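The Real Price of the Hand
Counting the small parts before the big one

When Hiltard, a contract packer of snack foods, started planning its first automated packing bench, the robot arm took up one line of the budget. Nanna Kjærgaard, who drew up that budget, says the line beneath it caused more arguments. It read "grippers and spares" and it began the year at $2,000. 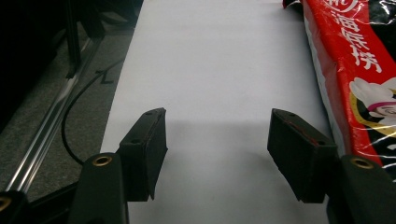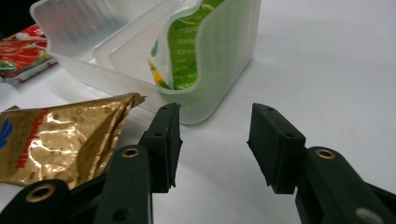

Open fingers over a white surface, with packaged goods close by.

Kjærgaard's plan was to settle the fingers first and buy the arm later. Pouches and glossy bags are awkward to grip. They crease, slide and change shape, and a finger that handles a carton well may do poorly with foil. Hand-held grippers let staff try a shape on the packer's own goods for a small part of what an arm costs.

By August the line had grown to $3,000. The increase covered a second set of fingers, replacement pads and a box of bushings. Tarkitz, the supplier, quoted 90 days for delivery on anything that wasn't a stock part, so Kjærgaard ordered the spares with the first purchase.

"I'd left pads out of the first draft altogether," she says. "I had them down as part of the tool. They're a consumable, like tape, and they belong in the operating budget."

She now allows 200 hours of staff time for trials before any arm is ordered. Those hours are charged to the project. At Amadi, where she worked previously, trial time came out of the packing floor's budget, and the floor supervisors stopped releasing people for it.

Her advice to smaller firms is to ask each supplier for a parts list with prices, down to the screws, and to check which items can be bought on their own. Some vendors sell pads only as part of a full finger. She also suggests getting the cost of freight in writing, as it added more to her small orders than she had planned for.

Hiltard's arm will go in at the Hiltcombe site if the board approves the spending. The grippers are already paid for and stay in use either way.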